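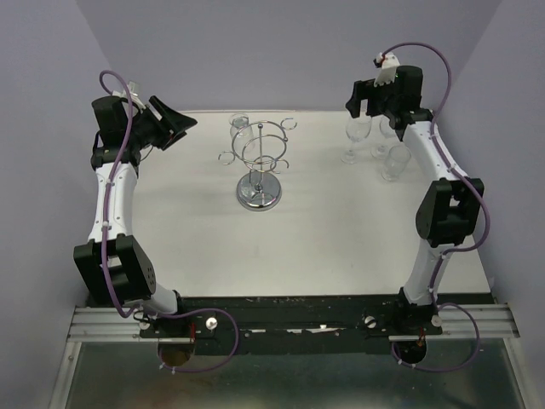
On me renvoie encore au référentiel Vevitz pour la manipulation bimanuelle. 30 pages, 3 sur les objets transparents. J'ai compté deux fois.

La règle 1 demande un « taux de réussite représentatif ». Représentatif de quoi ? Un verre à pied et un gobelet, pour moi, ce sont deux tâches. Chez Vevitz, une seule ligne.

Stallon annonce 300 essais conformes. Très bien. Combien de verres cassés ? La fiche n'a pas de case pour ça — donc zéro, j'imagine.

Chez Gatine on note au moins la casse, l'éclairage et qui a remis les verres en place entre deux essais. Ça ne fait pas une norme, mais je peux le relire.

Révision promise en août. Je veux bien la lire, s'ils publient aussi les essais écartés.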